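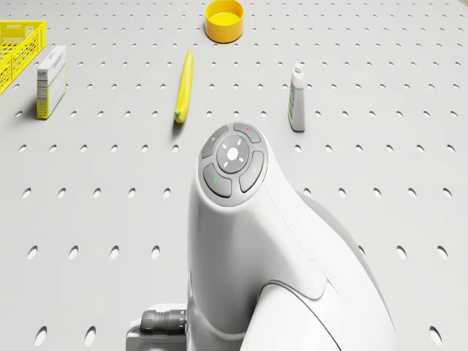

Plalley will begin picking up large hard plastic items at the curb in March, ending a rule that has sent residents to the transfer station with anything bigger than a milk jug. The Town Council approved the change this week along with a new contract for Fostano, the company that already handles trash and paper collection. Under the current rules, a plastic crate with open lattice sides, like the bright yellow one at the left, can't go in a recycling cart even if it fits, and carts that contain one can be tagged and left unemptied. Starting in March, crates, buckets, storage tubs and plastic lawn chairs will be taken once a month on a separate truck.

The service will reach 1,734 households, all of them on the existing curbside routes. Apartment buildings with shared dumpsters are not part of the plan for now. The town said it expects to bring a separate proposal for those buildings before the council in the fall.

Hard plastic has been a sore point in Plalley for several years. The sorting line that receives the town's mixed recycling was built for bottles, cans and paper, and large items jam the belts. Fostano told the council last year that crews were pulling out tubs and toys by hand and that much of what they pulled out went to the landfill. The company asked the town either to enforce the ban more strictly or to pay for a separate pickup.

The town tried both. Tagging was stepped up over the summer, and complaints to the public works office went up with it. Residents said the list of banned items on the cart lid was worn off or out of date, and a few brought their lids to a council meeting to show it. At the same time, the town ran a trial of the separate pickup in the Oko neighborhood, where 202 households put large plastics out once a month.
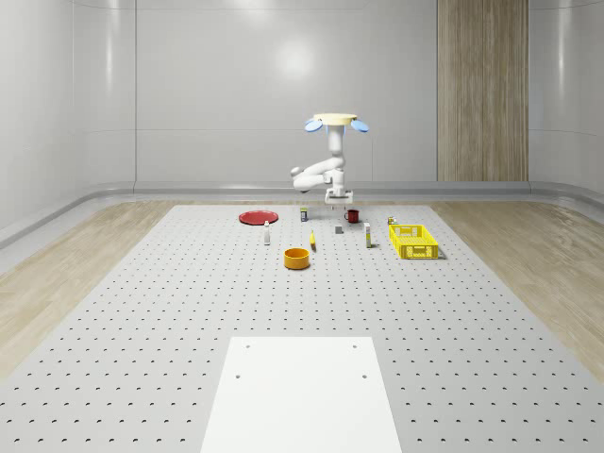

Crews in Oko reported that most of the material was usable. The most common problem was items that still had metal attached, such as bucket handles and chair legs with screws. The second most common was garden hose, which is not accepted in the trial or in the new program. Hose wraps around the equipment and has to be cut out.

Public works staff said the trial also showed that a monthly pickup was frequent enough. The truck finished the neighborhood before noon on every run, and it was full only once, in the month after the town-wide yard sales. A pickup every two weeks was considered and dropped when the office looked at fuel and crew hours.

Material collected in Plalley will be taken to a yard in Yeon, where it is separated by type, baled and sold. The Yeon yard already takes hard plastic from two other towns in the county. It handled 273 tons of it last year, according to figures given to the council, and the operator has said it has room for Plalley's share without adding a shift.

The price the town gets for baled plastic will go up and down with the market. The contract calls for Fostano and the town to split the money after hauling costs are paid. In months when the hauling costs are higher than the sale price, the town covers the difference up to a limit set in the contract. Two council members objected to that part and asked for a lower limit. Their amendment failed, and the full contract then passed with one vote against.

The member who voted no said the town was taking on a cost it could not predict and should have waited for a full year of results from Oko. Supporters said the landfill fee is also going up and that hauling bulky plastic there is paying to bury air.

Residents will see an extra $4 on each quarterly bill. The charge applies to every household on the curbside routes, whether or not it uses the new pickup. A discount that already exists for older residents on limited incomes will cover the extra charge as well, and people who receive it now do not have to apply again.

The transfer station will keep its hard plastics bin for the rest of the year. Staff there said the bin has been used heavily by people clearing out garages and basements, and they would like to see how much of that traffic moves to the curb before deciding whether to keep it. The station's hours are not changing.

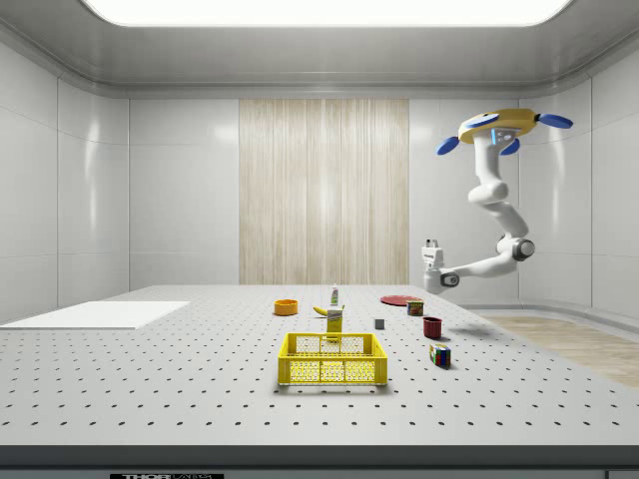 How should residents put large plastics out for pickup?

Items should be stacked next to the recycling cart, at least three feet from it, by 6 a.m. on the pickup date. Smaller pieces should go inside a larger one, such as a tub, so they do not blow into the street. Bags and cardboard boxes should not be used to hold them. Anything in a bag will be left behind.

Everything has to be empty and reasonably clean. A rinse is enough for most buckets and bins, and labels can stay on. Containers that held motor oil, pesticide, pool chemicals or paint will not be taken and should go to the household hazardous waste day held in the spring. Buckets that held drywall compound are fine if the dried material has been knocked out.

Metal parts need to come off if they can be removed by hand or with a screwdriver. Crews will leave an item behind if it has metal running through it, such as a cart with an axle, and will put a card on it saying why. The town said there will be no fines for mistakes during the first six months.

Items accepted include laundry baskets, milk crates, storage bins and lids, five-gallon buckets, plastic trash cans, watering cans, large flower pots, plastic shelving, lawn chairs, and toys without batteries or wiring. Items not accepted include garden hose, vinyl siding, PVC pipe, foam of any kind, pool liners, tarps, car seats, and anything with a cord or a battery.

Car seats drew several questions at the meeting. They are mostly hard plastic but are joined to fabric, foam and metal, and the Yeon yard will not take them whole. Public works said it would look into a one-time collection later in the year.

Nothing can be longer than four feet in any direction. Residents with bigger items, such as playhouses and sandbox covers, can cut them down or take them to the transfer station. Crews will not cut anything at the curb.

Each household will get a card in the mail with its monthly pickup date and the list of items. The same list will be printed on new stickers for cart lids, which crews will hand out along the routes in the weeks before the service begins. Households in Oko will keep the pickup date they had during the trial and will not have a gap in service.

Small plastics are not affected. Bottles, jugs and food tubs still go in the regular cart every other week with cans and paper. Plastic bags and wrap are still not accepted in the cart or in the new pickup, and residents can continue to return them to the bins at grocery stores.

The contract runs for three years, with an option for two more. Fostano will report to the council every six months on how much it collected, how much was rejected and what the bales sold for. The first report is due in the fall, when the council will also take up the question of apartment buildings.

Residents who do not receive a card by the end of the month before service starts should call the public works office. The office is open from 8 a.m. to 4:30 p.m. and has printed lists at the front counter.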